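Week 3: Reading a Town Through Its Plague Book

Welcome back, everyone, and thank you for the lively talk last time (I went home and reread half of Vendula Holub's chapter on guilds because of it!). Before we move on, a few words on the Ustitberg plague book, which you will all be using for the short paper.

The book was begun in 1347, when word of the sickness had reached the valley but the sickness itself had not. So the first 2 leaves are full of ordinary business – tolls on salt, a quarrel over a mill, a fine for a man who let his pigs into the churchyard. Please don't skip them. They show you what the clerk thought was worth writing down on a quiet day, and you will need that when his habits start to change.

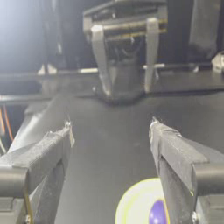 And change they do. By the April entries he has stopped giving trades next to names, and soon after that he stops naming children at all. Some 55 households appear in the list for the lower town, but be careful here. A household might be one widow in a rented room, or it might be a baker with his family, his apprentices and an old uncle by the stove. Miloslav Vondráček treats them all as about the same size, and I have never been quite happy with that, much as I admire the rest of his work.

The other thing to watch for is blame. Strangers on the road, a badly kept well, the new priest: each gets a turn in the margins, in a second hand that Matúš Hudec dates a generation later. If he is right, we are reading how people remembered the plague, and the clerk himself may have accused no one.

For next time, read Hudec's article and the first part of Čestmír Jurčo's book on Plestness, where the records are much thinner. Bring one entry that puzzled you, copied out by hand if you can manage it.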